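Rarkidley House, shared kitchen and break room
Electrical and fire safety checklist, February 2024
Inspection no. 622

Marks: OK = in order, C = see comment, X = must be repaired before use

1. Exit door opens fully from inside: OK
2. Fire blanket on its hook, pull tabs free: OK
3. Extinguisher, pressure and seal: C
Pressure is good. The seal was replaced in December but the new date is not written on the label. Please write it.
4. Smoke detector test button: OK
5. Wall sockets, covers and fixing: X
The double socket left of the sink is moving in the wall. I switched off the circuit and put tape over it. Please do not remove the tape until the electrician from Baptiste has signed.
6. Extension cords: C
One cord had two heaters on it, together 4,000 watts. This is too much for this cord. I took it away. Heaters must go directly in the wall, one per socket.
7. Refrigerator, door gasket and space behind: C
Much dust on the grille. Clean it with the plug pulled out.
8. Microwave, door and hinges: OK
9. Toaster, crumb tray: C
The tray was full. It was also written in the last report.
10. Coffee machine, placed on a level surface, drip tray in position: OK
Descaling is a separate job and is on the Pemach service sheet, every 300 cups.

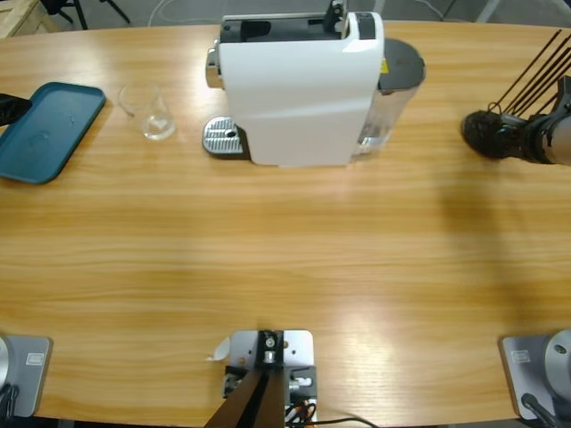
Item 10. Capsule coffee machine on the wooden table, drip tray fitted.

11. First aid box, contents complete: C
Burn gel is missing. Order two tubes from Zorarel with the next delivery.
12. Floor, trip hazards: OK

Items 5 and 6 have priority. For the other comments the time limit is 31 days from receiving this list. The signed copy stays in the folder by the door.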